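What the arms do to a Tuesday sort of job

Posted in March 2023, filed under Work

I have been putting off writing this one. Three people I used to work with have asked for my opinion on the robots, and each time I have changed the subject to the price of lilies.

For anyone new: I spent 14 years in the cut flower trade, most of it at a packing bench at Stekis, making up bunches and vases for hotels and offices. I left before the arms came in. I still do the odd shift at busy times, so I am neither properly inside nor properly outside, and you can weigh my grumbling accordingly.

In January the firm took on a trial with Nurora, who supply two-armed benches for what their leaflet calls "delicate stem handling". The leaflet also says the system will "free staff for higher-value tasks". I asked Dario Ferraro, who runs the floor, what the higher-value tasks were. He is a fair man and he thought about it for a while. He said training the robots, mainly.

So that is what Bronisława Lis does now for half of her week. She was the quickest hand on the vase bench when I was there, and she could tell by the feel of a tulip whether it would last until the weekend. She lays the stems out, starts the run, watches, stops the run, picks up whatever needs picking up, and starts it again. There is a sheet to fill in. A full set is 200 runs, and she says the worst of it is the standing still. Her back was better when she was moving.

I will be fair about pay. Hers went up by 90 pence an hour for the trial, and that is real money over a month. But it is written down as a trial supplement, and a supplement can be taken away with one email. Cosimo Gentile, who has been the union rep since before my time, has asked twice what happens to it when the trial ends. He has had two very polite replies and no answer.

My other worry is the new starters. I learned tulips by ruining tulips. You strip the low leaves too hard and the stem splits, or you grip just under the bloom and bruise it, and somebody older takes it off you and shows you again. If the easy vases go to the bench with the arms, and Bronisława is minding the bench, who is doing the showing? I put this to the Nurora people when they gave us their little talk. The chap said the knowledge would be "captured". I wrote the word on my hand so I wouldn't forget to be cross about it.

I went in to have a proper look before passing judgement. They had tulips on, mixed colours, the sort we used to get through by the bucket, and a single vase to fill. I stood there with my coat on.

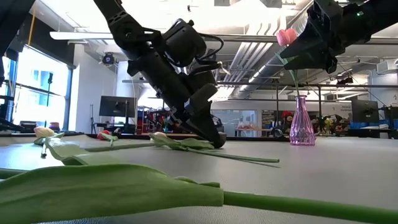
One pink tulip at the neck of the vase, and the rest still on the table.

I'll admit the grip is gentler than I had imagined. I had pictured something like a bulldog clip. But a tulip on a flat table is the easy end of the job. Ours came out of wet buckets, tangled, with grit in the leaves, and half the skill was getting one out without dragging three more with it. When I asked if the arms would be working from buckets, I was told that was "on the roadmap". Lots of things are on the roadmap. The van with the broken heater was on a roadmap.

Dario says no jobs will go this year, and I believe that he believes it. What I notice is that two people have left the vase bench since January and neither post has been advertised. You can shrink a team without sacking a soul, if you are patient.

Cosimo wants three things in writing: the supplement made permanent, a promise that new starters get bench time with a person, and a say in which jobs the arms are given next. The last one matters most to me. I can think of plenty I would hand over gladly - scrubbing out buckets, for a start, or stripping rose thorns in a cold shed at five in the morning. I have yet to see a leaflet about buckets.

The next staff meeting is after the Mother's Day rush. I've said I'll go along if they'll have me, and Bronisława has promised to save me a chair by the radiator.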